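«Doblar una chaqueta tiene más ciencia de la que parece»

Eilif Wikström habla deprisa y con las manos, sobre todo cuando sale el tema del club de robótica Mollia. Entró en abril sin haber programado nada, y ahora pasa las tardes enseñando tareas de casa con pinzas de mano. «¡Me engancharon el primer día! Coges la pinza, repites el gesto y ya estás pensando en cómo lo haría un brazo solo», cuenta. 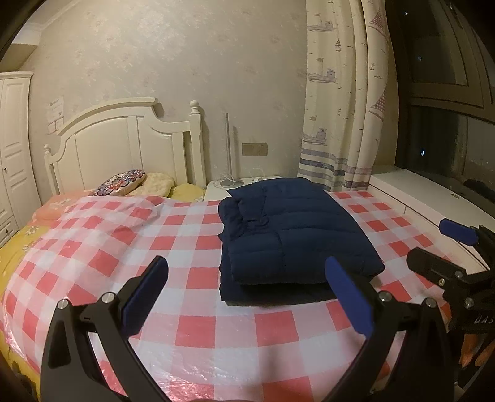

Última modificación: 28/08/2022

La ropa es su tarea favorita. «Una chaqueta acolchada es preciosa para esto —se hincha, resbala, tiene capucha o cuello—, y cada pliegue te obliga a decidir dónde agarras». De las almohadillas de espuma azul habla con cariño: «Son blandas, y con ellas aprendes a apretar lo justo».

El proyecto, bautizado Tinitz, reúne ya 1.198 demostraciones, y el grupo quiere llegar a 1.892 antes del concurso Kutberg. ¿Le da vértigo? «Un poco, pero qué ganas. Quedamos dos tardes por semana y siempre se nos hace corto». Lo siguiente serán las toallas.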